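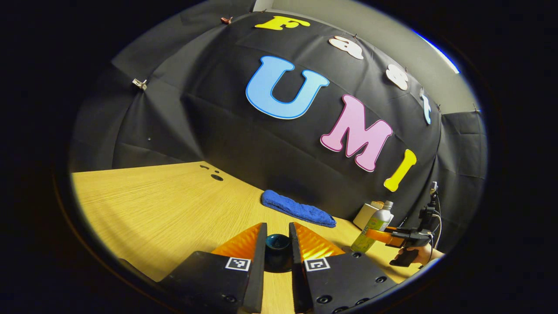

Pequeno recipiente azul-esverdeado sobre mesa de madeira clara.

A medida da casa

Antes de o litro se impor nas cozinhas, cada família media à sua maneira. Um caderno de receitas conservado no arquivo da Fundação Ocampo, datado de 1862, manda juntar à massa "uma tigela de água da que se usa para o caldo" e não acrescenta mais nada. Quem escrevia conhecia a tigela, e quem lia também.

A investigadora Estela Espinoza estuda há vários anos este género de documentação e tem defendido que a imprecisão dos cadernos antigos é, em larga medida, aparente. As proporções mantinham-se estáveis enquanto a loiça permanecesse na mesma casa. O problema surgia com as partilhas, os casamentos e as mudanças de terra, quando a receita seguia para um lado e a tigela para outro. Nas margens de alguns cadernos da coleção encontram-se correções feitas por uma segunda mão, quase sempre a reduzir a farinha ou a aumentar o líquido.

A adoção do sistema métrico decimal alterou primeiro o comércio e só muito depois a vida doméstica. Nos mercados, as medidas aferidas tornaram-se obrigatórias, com fiscalização e coimas. Dentro de casa, ninguém aferia coisa alguma. O almude e a canada persistiram na linguagem do vinho e do azeite, e a chávena, a colher e o copo continuaram a governar os doces, as papas e os remédios caseiros. Ainda hoje muitas famílias transmitem receitas nestes termos. 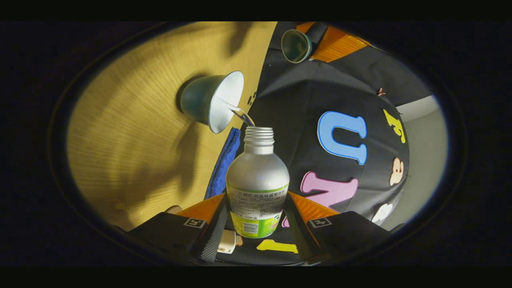 Fundação Ocampo | Núcleo de Cultura Material e Alimentação

O vocabulário dos líquidos merece atenção particular. Verter, deitar, vazar, trasfegar e decantar designam gestos próximos, mas os cadernos distinguem-nos com cuidado. Deita-se o leite sobre as gemas; trasfega-se o vinho de uma vasilha para outra; decanta-se o que criou depósito. A expressão "em fio" aparece com frequência nas receitas de caldas e de molhos e exige da pessoa que cozinha uma atenção que nenhuma graduação substitui.

Kirsten Kvaran, que coordenou a transcrição dos manuscritos, chama a atenção para as conversões introduzidas pelos editores do século XX. Ao fixarem a chávena num volume único, os livros impressos ganharam em uniformidade e perderam informação. Uma chávena de almoço e uma chávena de chá deixaram de se distinguir, e certos bolos passaram a sair secos — queixa recorrente na correspondência recebida pela editora Grildale, cujo espólio foi integrado na coleção.

O acervo reúne atualmente 400 cadernos manuscritos, provenientes sobretudo de doações particulares. A transcrição integral está concluída para 100 deles, com índice de medidas, utensílios e ingredientes. Amarachi Adeleke, responsável pelo índice, optou por conservar a grafia original de cada unidade, incluindo as abreviaturas de leitura duvidosa, assinaladas entre parênteses retos.

A consulta dos originais faz-se na sala de leitura, mediante marcação prévia junto do Núcleo. As transcrições podem ser requisitadas em cópia digital. As famílias que desejem doar cadernos devem indicar, sempre que possível, a localidade de origem e o nome de quem os escreveu; caso subsistam peças de loiça mencionadas nas receitas, o Núcleo agradece que a sua existência seja igualmente comunicada.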